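Search tickets Search Clear All queues

Ticket 259: Door-opening episodes being saved as failures when both doors are open
Queue: Simulation and demo collection
Opened by: Fongchan Inthanon
Opened: Friday, April 9, 2021
Status: Resolved, leaving it open to comments

Hi everyone, and sorry in advance for the length of this one, I wanted to get it all down while I still remember what I tried (my notes from the last ticket were useless, as several of you kindly pointed out).

I've been collecting teleoperated demos for the double-door task in the Hollenstein house, the one where the robot has to get both leaves open so the base can drive through to the hallway. I recorded 188 episodes for the Prernisow training set. When I went to export them, the success filter threw out a great many that I would have sworn were good. I remembered quite a few of them clearly, and I'd finished with both doors standing well open and the hallway clear in front of me!

What I tried, in order:

Re-ran the export with the cache cleared. Same result, same episodes dropped.

Replayed six of the dropped episodes at half speed. The doors open properly in every one of them and nothing jumps or clips, so I stopped blaming the physics.

Printed the hinge angle for each door at the last step. The left door, the wooden one, reads as open. The right door, the white one, reads as a negative number, and the checker only wants to know if the angle is greater than the threshold. Well, a negative number is never going to be greater than the threshold, however hard you push the poor thing.

So the white door's hinge axis is flipped in the asset. It must have come in that way when we swapped the door models, and the old pair were both the same colour and style, so I never had cause to look at them separately.

Fix: the checker now measures each door as a fraction of its own joint range, with closed as zero and fully open as one. I left the asset alone, as Cistholm uses the same door in their scenes and I didn't want to surprise them on a Friday. The filter has been re-run over the whole batch and the good episodes are back in. No need to re-record anything, which pleased my wrists enormously.

There were 2 episodes that still fail, and they should. In both I let go of the wooden door early and it never got past the threshold. I've labelled them as failures and kept them, since the Prernisow people like to have a few of those.

One request while I'm here. If you're collecting on this task, please hold your final pose for a second or so before you press save. The checker reads the last step only, and if you're still moving the arms you can nudge a door back and spoil a perfectly nice demo.

Comments

Istalstead desk: Thanks for this, the replay step saved us a morning. We had the same trouble with a cupboard and hadn't thought to check the sign. Is the new checker on the main branch or only yours?

Fongchan Inthanon: Main branch as of this afternoon. Cupboards should work too, but do let me know if a sliding door misbehaves, I haven't tried one of those yet.

Cistholm sim: Happy for you to leave the asset as it is for now. We have our own workaround and would like to tidy both up together in June.

Contact the queue | Copyright Istalstead | Back to top
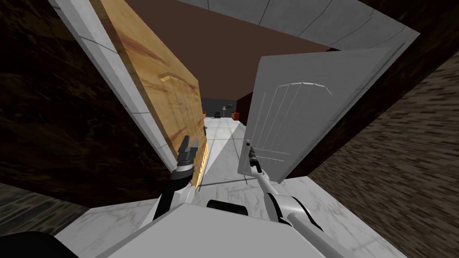
Attachment 1: Robot's view through the double doors, wooden leaf left, white leaf right.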